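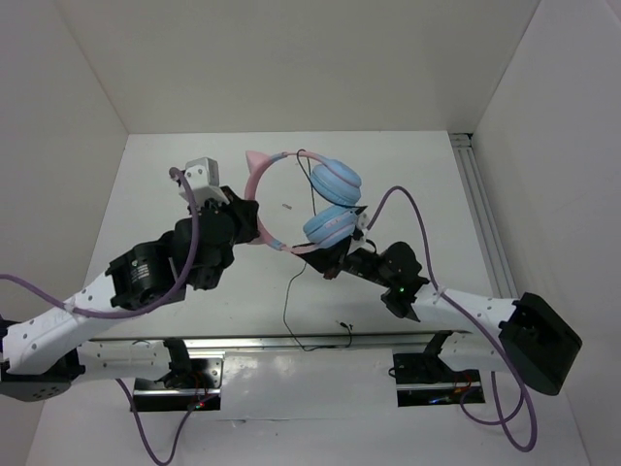
Progress report to the Viklund Fund, February
Clerley Listening Library – children's headphones project

Dear Nasrin Mahmoudi,

It is a pleasure to write to you again, and I'm sorry this one runs a little longer than the last. There is a good deal to tell, most of it happy.

When the Fund agreed to help us, we had one shelf of tired gray headphones and a waiting list of families who wanted to borrow audiobooks for their kids. We now have 252 pairs cataloged and ready to lend. We have kept to wired pairs, as we said we would, because they work with the older players we already own and there is nothing to charge or pair up before story time. The pink ones with the cat ears and light blue ear cups have turned out to be the favorites by a long way – we had a boy of seven in tears at the desk over the last pair, and his grandmother very kindly came back for it the next morning.

Loans have gone better than I dared hope. Between the main library and the two school branches we have recorded 1249 loans, and a fair number of those are the same children coming back for the next book in a series. The teachers at Stinent School have asked if they can keep a box of headphones in the reading corner all year, and I would love to say yes if the numbers allow it.

Now for the less cheerful part. Plugs and cables are where our trouble lies. We have retired roughly 5 percent of the stock so far, nearly always for a bent plug or a cable that crackles when you move it. Ear cushions hold up well and wipe clean, and the headbands have been sturdier than I expected, cat ears and all. Stellan Åberg has rewritten our return checklist so that each pair gets its cable run through the fingers from end to end, its plug tried in a player, and both ear cups listened to before it goes back in its bag. It takes a couple of minutes a pair and has already saved us from sending out some duds.

Spending is within the budget you approved. The storage bags from Prukoveo cost a little less than quoted, and with your permission I would like to put the difference toward spare ear cushions.

Still to do before summer: labels in larger print for the bags, a second storage cabinet for the Stinent branch, and a short note for parents about safe volume, which is drafted and waiting for a proper read. I would be so glad if you could visit one afternoon – any time after three is lively.

With warm thanks from all of us at Clerley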